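# The Cerow gripper kit from Kolteck, after a month on my bench 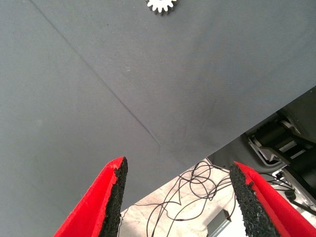 *Words by Deepika Namboodiri | Kit reviews | November*

I'll say straight off that I wanted to like this one, and mostly I do! The Cerow is a two-finger gripper with a little wrist camera, sold as an add-on if you've already got an arm, and Kolteck want 66 quid for it (plus postage, grr).

The fingers are bright red with a rough black pad down each inner side, and the pads are what you're paying for. My old Flonditz gripper had smooth tips and dropped anything shiny. With the Cerow I've been picking up white plastic gears from a grey cloth, over and over, and once the fingers get round a gear it stays put. The cloth helps too, by the way. On bare tabletop the gears skated off if I came in a bit wonky.

Setting up took me an evening. The booklet is 3 pages long and one of those is the warranty, so I rang my friend Sun-ja Yook, who has had hers since spring, and she told me to calibrate with the fingers wide open. Do that first and save yourself the swearing.

Now the grumbles. The wiring is a pain, with thin black leads that curl up every which way on the floor under the table, and there isn't a single clip in the box. The camera sees the fingers nicely, but it copes badly when the floor past the table edge is much brighter than the cloth. I turned the exposure down in the Seok app and it was better, though still not brilliant.

I left the counter running and it says 1,433 grabs so far. The pads haven't peeled, and I've only had to tighten one screw. Spare pads come in packs of 10, which seems a lot, but fine.

I'd give it four stars out of five, and I'd have gone higher for a bag of cable ties.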